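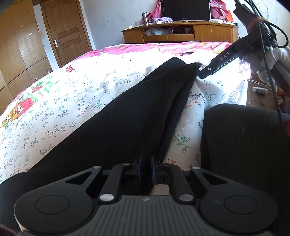 Small port, dusty cargo

For most of its life the bulk berth at Studport handled grain in the fall and fertilizer in the spring, and sat quiet in between. The cargo came out by grab crane, into a hopper and onto trucks. When the wind was from the west, a good part of the dust ended up on the parked cars behind the customs shed.

Ravirar, the company that runs the terminal, put up with this for years. Then a cement importer asked for a regular slot, and cement can't be handled with an open grab next to a town.

"We had two choices," says Marcus Calloway, the terminal manager. "Turn the business away or buy a closed unloader. We looked at turning it away for quite a while."

The machine they settled on is a secondhand pneumatic unloader that had spent its working life at Ornska, on a river berth that has closed. It draws cement out of the hold through a suction nozzle and sends it by enclosed pipe to the silo. On a good shift it moves up to 80 tons an hour, slower than the old crane on a clear day. The crane had to stop for rain, though, and for any real wind, and the unloader mostly doesn't.

Rodrigo Moya has driven both. He started on the crane and now runs the unloader from a cab that was refitted before it arrived. He says the hard part is the last of the cargo. The nozzle can't reach under the hatch coamings, so a small loader is lowered into the hold to push the material out from the sides.
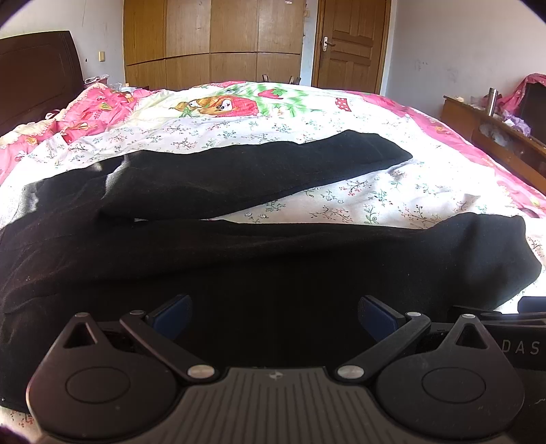 That cleanup stage can eat up a third of the time a ship spends alongside, and it is where Ravirar has put most of its effort since the spring. Gwenaël Hamel, who plans the ship calls, now asks for hold drawings before a vessel is accepted. Box-shaped holds are preferred. Older ships with sloping sides still come, but they are given a longer slot and charged for it.

The first regular caller was the Kun, a coaster with 2 holds and a crew used to small ports. Her early visits were slow. On one of them a worn filter let the pressure drop, and the job stood still from breakfast until 3 in the afternoon while a replacement was driven in. Spare filters are now kept on the quay.

Visitación Montoya, the maintenance lead, would like to see more than filters in the store. Cement is hard on bends in the pipe, and she has the worst of them checked after every ship. A new bend takes 44 days to arrive from the maker. She keeps one on the shelf and has asked for another.

The truck side has changed too. Drivers used to line up along the harbor road from before dawn. With the silo in place they load when they want to, and the ship no longer has to wait for them. Nerea Sepúlveda, whose haulage firm does most of the cement runs, says her trucks now make an extra trip on most working days.

The grab crane is still there. Grain season starts in September, and the pneumatic unloader will be parked at the far end of the berth when there is no cement ship due. Calloway has been asked whether it could handle grain as well. It could, he says, but it would need a full cleaning each time and a different nozzle, and the farmers' co-op is happy with the crane.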